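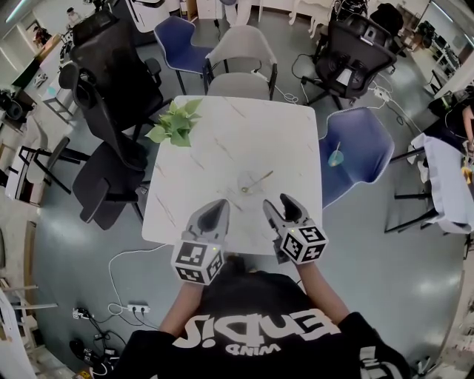 **Pranden Manipulation Group: method meeting, March**

Start 10:00. Minutes circulated to the Pranden and Vilela groups.

**1. Minutes of the previous meeting**

Accepted with one correction. Under item 4, "gripper offset" should read "camera offset".

**2. Status of the hand-held recordings**

The bowl-and-spoon task is being recorded on the square table with two hand-held grippers, one per hand, each with a marker cube at its base. Head-view video is stored with both gripper streams. The glass bowl stays in the task set for now. Its outline is hard to segment, and the group wants that difficulty present in the training data.

The set now holds 700 episodes. Of these, 23 were rejected at the first check, all for loss of the marker cube in the head view. The remainder have been passed to Olard for conversion.

**3. Pose recovery from the marker cubes**

The method was reviewed. Each cube gives a gripper pose whenever at least one face is readable. With two faces readable the solution is stable. With one face it can flip between two orientations, and the filter does not always catch this.

It was reported that most flips occur when the wrist is turned so that the fingers point upward. A comparison was made between the present filter and a version that carries the previous orientation forward. The second version removed the flips in the episodes tested but added a lag at the start of fast movements. The lag matters for the grasp on the spoon handle, where the fingers close shortly after the hand stops.

Agreed: keep the present filter for the released set. Run the carry-forward version in parallel and store both tracks under separate names.

**4. Time alignment**

The left and right streams are aligned to the head view by the start signal only. Drift over a long session was raised. The proposal is to add a second signal at the end of each session and correct linearly between the two. No objection. The change applies to new sessions. Existing episodes will not be reprocessed.

**5. Policy training, first result**

A policy trained on the first 100 episodes in Fako was run on the arm pair. It reached the bowl in most trials and failed mainly at the spoon. Two kinds of failure were separated: closing early above the handle, and closing on the rim of the bowl. The second kind was more common when the handle leaned away from the starting side.

It was noted that handle direction is not varied evenly in the first 100 episodes, so the result cannot yet be put down to the method. The trial will be repeated with an even spread of directions before any figure is quoted outside the group.

**6. Labelling**

Vilela asked whether "approach" ends at first contact or at finger closure. Agreed: first contact. The labelling note is to be amended, and episodes labelled under the old wording marked as version 1.

**7. Any other business**

The episode naming scheme does not allow for a task with more than one object to be moved. Deferred.

**Actions**

- Pranden: store both pose tracks; add the end-of-session signal.
- Olard: confirm that conversion keeps the raw marker detections.
- Vilela: amend the labelling note and reissue it.
- Fako: repeat the trial with handle direction balanced.

Meeting closed 11:15. Next meeting in April, same time.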